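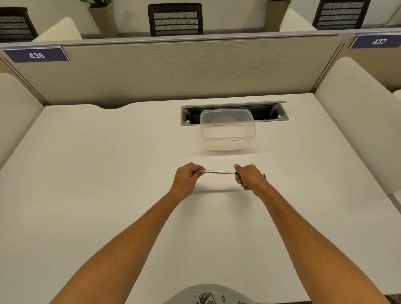
Pen in hand at the white desk.

Mestbridge Wedding Barn: progress report to the Hakala Fund
21 January 2021

We're so happy with how the first half of the grant has gone! The old dairy barn now has a sound roof, a level floor and a ramp wide enough for two people to walk up side by side (one of our couples asked for exactly that, and it changed the drawings for the better).

Spending so far is on plan. The roof took the biggest share, and the ramp came in $400 under the quote, so we've moved that money to outdoor lighting along the path from the parking lot. Receipts are in the folder we shared with you last month.

Bookings: 187 couples have sent in the inquiry form, far more than we dreamed of when we applied. Most are local and most want small ceremonies. We've built a short package for them with a cap of 60 guests, use of the garden, and the barn from noon until ten. Couples on the low-cost scheme you fund pay $1000 for the same day, chairs and linens included.

Droradia, the florist two doors down, is growing cutting flowers in our back field and will supply the low-cost weddings at wholesale. The first rows are marked out and we can't wait to see them come up. Vekis is handling the sound system. Their crew still has to come back to fix an echo at the north end, which is worst right where the couple stands, so we've held the final payment until that's done.

Two things are behind. The restroom permit is still with the county, and the heating won't go in until the second inspection. Neither one moves our opening in June, but we'd like to shift the heating money into the next quarter if you're happy with that. A revised budget sheet is attached, with the changed lines in bold.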